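Sallwood Textiles Journal

Home Features Interviews Mills Shop Notes Archive

Search this site Enter keywords Go

Two layers and a lot of patience: Heather Cairns on weaving double gauze
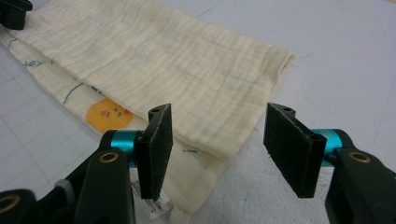 Minoru Wada wrote in after our spring piece on lightweight cottons to say that we had skipped the hard part, which in his view is keeping the two layers joined without making the cloth stiff. He asked us to talk to a weaver about it. We took the question to Heather Cairns, who has been running a small double gauze line at Sallwood for six years.

Cairns did not start with gauze. She trained on shirting and spent her first years on plain poplin, where the aim is a flat, tight cloth. "Gauze was the opposite of everything I had been taught," she says. "You open the weave up, you put less yarn in, and then you have to stop it from falling apart."

Double gauze is two thin, open layers woven at the same time on one loom. At set points a thread from one layer crosses into the other and ties them together. The ties are small enough that most customers never notice them. Cairns thinks about them every day.

"If they are too close together you lose the softness," she says. "Too far apart and the layers slide around when somebody tries to cut a pattern piece. We went through a lot of sample lengths before we settled on our spacing, and I still change it for some orders."

The warp on her main loom has 3,584 ends. Drawing in a new one by hand takes two people the better part of a week, so she ties each new warp onto the tail of the old one whenever she can. The loom is an old Holtex that came out of a mill that was closing. Parts are getting hard to find. Thierry Besson keeps it going, and he has made several of the replacement cams himself.

"He told me when we bought it that it would run if I didn't rush it," Cairns says. "So we run it slow. We lose some yards a day and we break fewer threads."

The crinkle comes later. Cloth off the loom is fairly flat and a little harsh from the sizing on the warp. It is washed, which takes the sizing out and lets the yarns shrink back, and then tumbled. Cairns does not iron any of it. She sells it by weight to two of her regular buyers, who got tired of arguing about how to measure a cloth that stretches when you pull it along a ruler.

Her advice to home sewers is to wash the fabric twice before cutting and to expect it to come up shorter. She uses a new needle for each project, a fine one, and a slightly long stitch. Raw edges fray quickly, so she likes a French seam or a narrow bound edge.

Printing is the other problem. A design that looks sharp on poplin will soften on gauze, and fine lines can break up once the cloth has been washed and puckered. Cairns sends her printing out to Cevon and asks for simple shapes with some weight to them. Bríd Flanagan, who handles the artwork there, sends back a washed sample before every run.

"I used to fight her on it," Cairns says. "I wanted thin stems and little leaves. She'd wash it and mail it to me and I'd see that the stems were gone."

The smallest print order she can place is 100 yards. Last year the line sold some 2,000 yards in all, most of it plain, in natural and a pale gray. Baby goods take the largest share, followed by summer clothing and a few orders for bedding.

She has been asked to move into triple gauze and has woven a few trial pieces. The third layer makes a warmer cloth, but it takes a long time to dry and it slows the loom down further. A decision will wait until May, when the current warp runs out.

As for Wada's question, she laughed when we read it to her. "He's right, it's the hard part," she says. "Tell him to come and look at the loom. Mornings are best, before ten."

Contact the editors | Copyright Sallwood Textiles Journal | Back to top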